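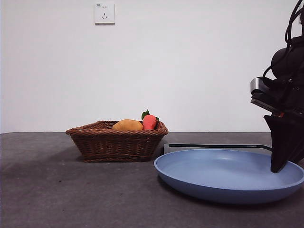

Wistby Forums > Home and Shop > Gadgets and Automation

Thread: Are any of these arms ready to do a chore yet?

stovetop_niazi wrote:
I run the kitchen side of a small lunch place and twice a year somebody tries to sell me a machine that will "take over the sink." So I keep an eye on the home robot stuff, and I keep coming away with the same feeling. The pan in the photo up top is sitting on a bare gray tabletop with one basket near it, and the things in the basket are plush food. My station at the end of lunch has stacked hotel pans, a bus tub full of forks and somebody's half-eaten quesadilla on top. Show me an arm working in that and I'll pay attention. Until then I don't see why I keep reading that dish crews have a few years left. Has anyone here seen one do a whole chore, start to finish, in a place where people live or work?
– Hammad

triruvia_tech wrote:
You're asking for the last step first. Everybody who works on this starts with a clean table and soft objects. Fabric food doesn't bruise and doesn't leak. You get picking and placing to work, then you add mess. I service packing equipment at Triruvia and our line went through the same thing, one product at a time, and it now handles 26 different cartons without anyone touching it.

stovetop_niazi wrote:
Cartons. Square ones, I'm guessing.

triruvia_tech wrote:
Mostly, yes. I'm not going to pretend otherwise.

S. Ghumman wrote:
I clean houses, 11 years now, and the thing these conversations skip is that a chore is mostly deciding. Is that pan clean or did somebody just rinse it? Does the basket live on the counter or did a kid leave it there? I walk into a kitchen and I've made twenty little decisions before I pick anything up. Moving the pan is the easy part, and from what I've watched the machines are still working on the easy part.

Also the handle. Look at that pan, light blue, wide, shallow, long black handle sticking out the back. I have one about that shape. You pick it up by the handle with food in it and the weight is all out front, so your wrist does a lot of work you don't notice. Two fingers pinching the rim is going to be a different story when there's a pound of onions in there.

jbaloch wrote:
Sadia, agree about the deciding, disagree about the pinch. A rim pinch is fine for an empty pan if the gripper has any friction to it. I've built a couple of small arms in my garage (hobby level, cheap servos, nothing fancy) and getting hold of a pan isn't what beat me. What beat me was setting it down. The arm thinks the table is a hair lower than it is and pushes the pan into it, or thinks it's higher and drops it. I dented a perfectly good skillet that way and my wife still brings it up.

S. Ghumman wrote:
So the chore robot dents the pans. Noted.

jbaloch wrote:
Mine did! Mine cost less than the groceries.

A-R Nartey wrote:
I'll be the one to put money on the table. Our shop leased an arm from Rollar to load blanks into a press brake. The quote was $2,176 a month, and that was before the guarding, the new fixtures and the two visits to get it set up. It does one part well. When we switch parts, a guy spends half a shift teaching it the new one, and on short runs he could have made the whole batch by hand in that time. We kept it for the one long-running job and went back to people for everything else. The salesman talked a lot about flexibility.

And that's a shop floor. Flat floor, good light, same part in the same place. I can't see how a kitchen is easier.

triruvia_tech wrote:
What run lengths are we talking about?

A-R Nartey wrote:
Usually 30 pieces. Sometimes fewer. The long job was 1,729 pieces on the last order and there the arm earned its keep, I'll say that for it.

triruvia_tech wrote:
Then you bought the wrong tool for the short ones, and whoever sold it to you should have said so. I'd still push back on lumping it all together. An arm that repeats a taught path and an arm that looks at the table with a camera and works out where the pan is are different animals. The second kind is what people are excited about. You wouldn't need the half shift of teaching.

A-R Nartey wrote:
If it works. I've been told "you won't need the teaching" by three different people now, and two of them were selling something.

Shamim_A wrote:
Long-time reader, first time posting. My mother has bad arthritis and can't lift a frying pan anymore. She isn't waiting for a machine that does the entire kitchen. If something could bring the pan from the counter to the stove and back, slowly, she'd be cooking her own eggs again. So I read these threads with more hope than the rest of you, I guess. But I also sat through a Tehrani home assistant demo in March and the presenter moved the cup closer to the arm with his own hand when he thought we were looking at the slides. That soured me quite a bit.

stovetop_niazi wrote:
Shamim, that's a fair use and a better question than mine. I'd want to know what it does when the pan is hot, though. Or when she reaches in at the same time. An empty pan with no stove in sight doesn't tell me a thing about either.

S. Ghumman wrote:
Shamim, in the meantime look at a lighter pan with a second grip on the far side. Two-handed lifting made a big difference for one of my ladies. Not glamorous.

Shamim_A wrote:
Thank you, I'll look for one. She'd probably trust that more anyway.

jbaloch wrote:
For what it's worth I think simple fetch-and-carry is closer than Hammad does and further off than the Triruvia guy does. Washing is another matter. Water, soap, slippery steel, burned-on egg you have to feel for with a fingertip. I wouldn't even try it in the garage.

triruvia_tech wrote:
I never said washing was close. I said you have to start somewhere, and a basket and a pan is somewhere.

stovetop_niazi wrote:
Fine, and I've got no quarrel with people starting there. My quarrel is with the guy who comes through my back door with a brochure. I'll take a demo with one real lunch rush in it, no edits, and the forks included.

A-R Nartey wrote:
Ask him for the setup hours in writing too. Rollar wouldn't give me those until after I signed.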